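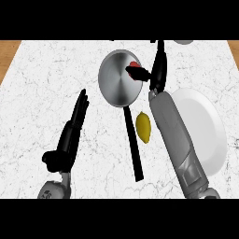
Right gripper on the red item in the pan, left hand waiting over clear marble (simulation).

Setting keep-out rules for a two-arm kitchen cell

I love this part of the job! Good zone rules make a two-arm setup so much easier to trust, and you can work out nearly all of them in simulation first. These are the steps we use on the Clastgate bench.

1. Give each arm a home side, and draw a shared zone around the pan.
2. Let one arm into the shared zone at a time. The other holds at least 200 mm back.
3. Treat pan handles as obstacles, full length. A long one like this reaches well down the table, and it's easy to model the pan and forget it!
4. Check the forearm as well as the fingers. Here it passes over the plate, so the plate's height belongs in your clearance check.
5. Run the whole task 532 times with small shifts in object position. Log every zone breach, even the tiny ones.

Fix the breaches, then rerun from step 2. Save your zone file with the version number, so the next person can load the same limits.

Updated 2025-02-22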